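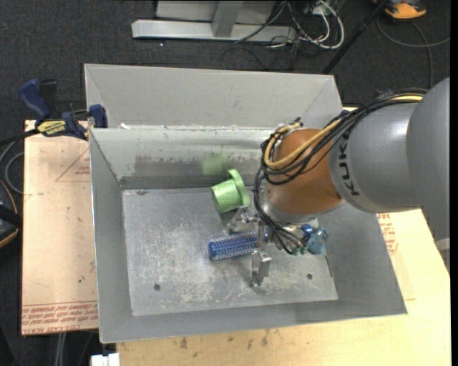 Besuch bei Oakley, 24 Sep 2021

Die Führung begann um kurz nach neun am Tor 2. Wir waren eine gemischte Gruppe, die meisten aus dem Haushaltswarenhandel, dazu ein paar Leute aus dem Versand. Der Bus von Trirport hatte Verspätung, deshalb fiel der Kaffee aus und wir gingen gleich in die Halle.

Oakley lagert und packt Kleinteile für andere Firmen: Bürsten, Dosen, Kunststoffartikel, Bad- und Küchenzubehör. Im Wareneingang kommen die Kartons auf Paletten an und werden von Hand geöffnet. Danach geht alles ohne Verpackung in Behälter. Für Ware, die gemischt zurückkommt, gibt es Wannen aus grauem Blech. Innen sind sie verkratzt, vor allem am Boden, und man sieht ihnen den Betrieb an. In einer lagen eine blaue Rundbürste und ein hellgrünes Teil mit breitem Rand, das wie ein kleiner Hut aussah. Wozu es gehört, konnte in unserer Gruppe keiner sagen.

Bei den Bürsten wird vor allem auf die Borsten geachtet. Verbogene Reihen gehen in den Ausschuss, leichte Druckstellen am Griff nicht. Kunststoffteile mit Rand werden möglichst nicht gestapelt, weil der Rand sonst weiß wird. Das war für uns der nützlichste Hinweis des Vormittags, denn in unserem Lager stapeln wir solche Sachen bisher bis unter den Regalboden.

Im Nebenraum stehen 42 Regalplätze für Retouren. Die Ware bleibt dort höchstens fünf Tage, dann wird sie neu verpackt oder abgeschrieben. Die Etiketten laufen über Fleteo, ein Programm, das wir von Flenham kennen. Bei Oakley ist es etwas anders eingerichtet, die Artikelnummer steht oben und der Lagerplatz klein darunter. Ich fand das schlechter lesbar.

Mittags gab es Suppe und belegte Brötchen in der Kantine. Die Fragerunde danach drehte sich lange um Kartongrößen – für die Bürsten werden nur noch zwei verwendet. Die Preisliste soll im Lauf der Woche per Mail kommen. Um halb drei fuhr der Bus zurück.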